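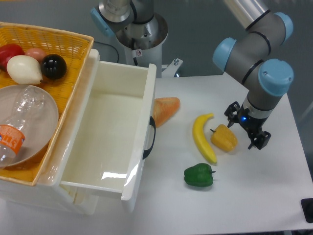
Toy vegetables in a yellow basket, with a plate and an empty bottle.

Michiels Toy Library: Frequently Asked Questions

Who can borrow toys?
Any family living in the town or in the villages nearby. You must be 18 or older to open a card. Grandparents and foster parents are welcome also, and one household can have two cards if the children live at two addresses.

What do I need to bring for the first time?
An identity document and something which shows your address, for example an electricity bill. The registration takes a few minutes. Please do it before 5 p.m., as the desk computer makes its backup after this hour and is very slow.

How much does it cost?
The card is 12 euros for one year. Families who receive the school meal support pay nothing. Please mention it at the desk and show the letter from the school.

How many toys do you have?
At the last inventory, in April, we had 1,201 items in the catalog. A puzzle is counted as one item, and a play food set also. Of these, 288 are for children under three years and have a green sticker on the box.

How many can I take home?
Three items per card, for three weeks. Big items (slides, ride-on cars, the puppet theater) count as two. You can renew one time by phone or e-mail, if another family did not reserve the item.

A piece is missing. What should I do?
Please tell us when you return the set, and write it on the paper inside the lid. For small pieces, like one toy carrot or one domino, we do not ask money. If the piece is found later behind the sofa, bring it back any time -- we keep incomplete sets for one year before we give them away.

What if a toy is broken?
Normal wear is not your fault. If the toy can not be used any more, we ask for half of the price, and never more than 20 euros. Andor Halász repairs wooden and electric toys for us, so please do not use glue at home, even if the damage looks simple.

Do I have to clean the toys?
Yes, please. Plastic toys can be washed by hand with warm water and dish soap, and must be fully dry before they go in the bag. Do not put them in the dishwasher. Wooden toys should be wiped with a damp cloth only. Dress-up clothes we wash ourselves.

Are batteries included?
No. The type of battery is written on the label. Take your batteries out before you return the toy.

Can a kindergarten or a child minder borrow?
Yes, with a group card. It allows 12 items for six weeks. Write to Kinga Bodnár, who makes the group cards, and tell her the ages of the children -- she will prepare a box for you.

Do you accept donations?
We accept complete games and toys in good condition. We can not take soft toys, car seats or anything without a safety mark. Please ask before you bring more than one bag, our storage is nearly full.

I lost my card. Is there a fee?
The first replacement is free. After this it is 2 euros.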